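# Hairbrush

A **hairbrush** is a tool with a handle and a head, used for smoothing, cleaning and arranging the hair. It is different from a comb, which is flat and has one row of teeth. Brushes are made for people and also for animals with long coats.

## History

Brushes for the hair were for a long time expensive objects, made by hand and often given as wedding presents. In the nineteenth century factories began to produce them in large numbers, and the price became lower. In the town of Mendholm, the Altıntaş workshop employed 800 people in its best years, and most of them were women who put the bristles in at home. The historian Elvira Ayala found 2,394 brushes in the order book for one July, nearly all of them for hotels. The workshop was later bought by Fisero, which kept only the clothes brushes.

## Materials

The handle and the head can be of wood, plastic, metal or horn. Beech and pear are common woods, because they are hard and do not split easily. Natural bristles come mostly from the boar. They carry the oil of the scalp along the hair, but they are weak in very thick hair. Nylon bristles are stiffer and easier to wash.

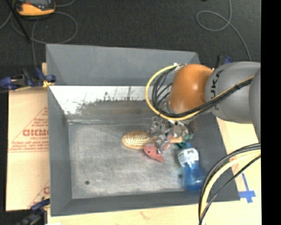
*Wooden hairbrush with an oval head, left, with a red toy fish and a blue bottle*

In the older method, each bunch of bristles is pulled through a hole with a wire, and a thin cover is then glued on the back. Sandrine Sabatier, in her study of the trade, writes that a good worker could finish 2 brushes in an hour.

## Types

The paddle brush is wide and flat and is used on long, straight hair. The round brush has bristles on all sides and gives a curve to the hair during drying. A cushion brush has a soft rubber base, so the bristles can move a little.

## Care

Loose hair should be removed with a comb after use. A wooden brush should not stay in water. It is washed quickly with mild soap, only on the bristles, and dried with the bristles facing down.

## See also

- Comb
- Clothes brush
- Boar bristle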